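Pollock Guest House Program Opens 69 More Rooms to Families of Hospital Patients

POLLOCK, April 21, 2022 - When somebody you love is in the hospital a long way from home, the last thing you want to be doing at eleven at night is calling motels. That is the thought that got the Zanance Guest House program going in the first place, and it is the reason we are so very happy to share that 69 more rooms in private homes across the Pollock area are now open to visiting families, free of charge.

The new rooms bring the program to 498 in all, every one of them offered by a local household with a bed to spare and a kind word to go with it. Families may stay up to 3 weeks at a time, and longer stays can be arranged with the host if treatment runs on (as it so often does, bless everyone who has been through it).

"My husband was in for heart surgery and I stayed with a couple on the north side who left the porch light on for me every single night," said Loretta Lyons, a former guest who now hosts in her own home. "I still send them a card at Christmas. When my daughter moved out I looked at that room and knew just what it was for."

Zanance has also teamed up with Reltach, the regional shuttle service, so that guests without a car can get a ride between their host's home and the hospital. Rides run from early morning until the end of evening visiting hours and can be booked by phone when a room is confirmed.

Becoming a host is simpler than many people expect. The room needs a door that closes, a comfortable bed, clean linens and a bathroom close by, shared or private. It does not need to look like something out of a magazine! 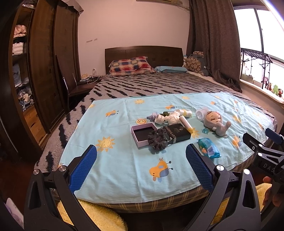
Once a household applies, a member of our team comes by for a visit, goes over the house rules with everyone who lives there, and answers any questions over coffee if there is coffee going. Hosts choose the dates that suit them and may take a break whenever they like. Each new host also receives a welcome kit with two sets of sheets, towels and a folder of local phone numbers.

"We hoped to reach this point by September, so to be here in spring is a real joy," said Demetrius Rosenthal, program director at Zanance. "Our hosts have told their neighbors, and their neighbors have told their cousins, and the phone has been ringing ever since."

Families can ask for a room through the hospital's patient services desk or by calling the Zanance office. Households interested in hosting are invited to contact Marisol Crenshaw, host coordinator, at the same office.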